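Cleser Cider Tasting Notes: Data Card

Summary
The collection holds 300 written tasting notes on dry and semi-dry ciders from producers in the Flurnodau valley. It was compiled by Xuelian Zhong and Giorgia Sala for the Cleser project.

Contents
Each note covers one bottle and gives the producer, apple varieties, sweetness, acidity, and a short comment. Scores run from 0 to 60. Four tasters scored every bottle without seeing the label.
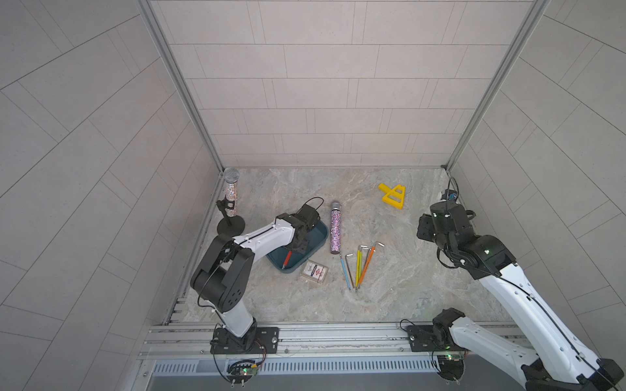 Bottles were served at cellar temperature, in the order set by the Jaramillo tasting sheet. Notes were typed up the same day and checked against the paper copies.

Known limits
Perry and ice cider are not included. Bottles opened in February came mostly from a single producer, Atis, and average scores for that month should be read with care. Spelling of apple names follows the label.

Terms of use
Free for study and teaching with credit to the compilers. Commercial use requires written permission.

Last revised: Sep 28, 2021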